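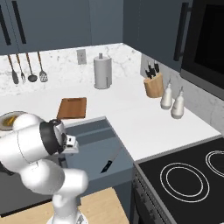

Saturday, June 15, 2024

Kitchen, again

Second visit to the showroom in Rarninville, and I came home with the same headache as the first time. The salesman had the slate-blue doors waiting for us, white counter on top, and he stood next to them with his hands folded like a man at a christening. I said blue looked fine under his lights and asked what it would look like in November with the ceiling lamp on and rain on the window. He said it would look "grounded." I wrote that down so I could be annoyed by it later.

Rosine likes the blue. Rosine Brunet has liked blue since we were at school and she painted her bicycle with leftover shutter paint, so I don't count her as a neutral witness. She came along to keep me from walking out, and she did, twice.

The quote from Amholm is four pages. Page one is the cabinets. Page two is a thing called site preparation, $1669, and when I asked what they would be preparing he said every home is different. Mine has four walls and a floor. I asked if it covered taking out the old cabinets and he said no, that was removal, page three. I asked if it covered the plumber. Page three too. So what is left to prepare? He is going to "circle back." I have put a question mark beside it in red and I'm not signing anything with that question mark still on it.

Then the handles. $209 for handles, and I opened and shut the sample drawer for a good while and could not feel $209 in it. The plain ones at the hardware store on Mill Street look like the same shape to me. He said theirs are balanced. A handle is screwed to a door. I don't know what it is balancing.

I will admit the white counter is handsome. I will also say that I cook with turmeric and beets and that my sister puts red wine glasses down wherever she happens to be standing. "Very forgiving surface," he said. I asked if I could take a piece home and leave turmeric on it overnight. He gave me a sample the size of a playing card, and it is on the windowsill now under a spoonful of the worst paste I could mix. We'll see how forgiving it is by breakfast. My guess is that it goes yellow and he tells me I used the wrong kind of turmeric.

The warranty runs 30 years on the cabinet boxes. I'm sixty-four. The warranty on the hinges, the part that will go, is 7, and only if they're "adjusted annually by an approved fitter." I asked what an approved fitter charges. Rosine kicked me under the desk. He didn't know what an approved fitter charges.

We had lunch at the Çetinkaya place afterward, lentil soup and that flat bread with the black seeds. Good as ever, though they've shrunk the bowls and raised the price and think we won't see it. Rosine said I should hear myself. I said I do hear myself, I live alone. She laughed so much that the man at the next table turned around.

She thinks I'm picking at the quote so I won't have to decide. Maybe. I have been living with Mother's brown cabinets since I moved back in, and the door by the stove hangs on one screw and a folded bit of cardboard, and it's true that I've got used to lifting it a little when I open it. The stove itself takes two matches. But I was cheated over the roof and I was cheated over the gutters, by two different cheerful men with clipboards, and both times people told me I was making a fuss over nothing. The gutters still drip on the step.

The cooktop is the other argument. He wants me on electric, flat and black, "wipes clean in seconds." My cousin in Brornia has one and I have watched her scrape it with a razor blade after making jam. She says she loves it. She says that about everything she's already paid for.

If I order this month they could fit it in September, he says, and if I don't he can't promise the price. They never can. The roof man couldn't promise the price either, and it came down by itself when I waited three weeks.

To do Monday: call the hardware store and get the price on plain handles. Call the plumber directly. Ask Amholm in writing what is being prepared. Measure the wall by the window again, as my number and the salesman's are an inch apart and I measured twice.

Checked the turmeric just now. There's a ring around it already but the light is bad in here. Leaving it till morning.

Last updated: Saturday evening, after supper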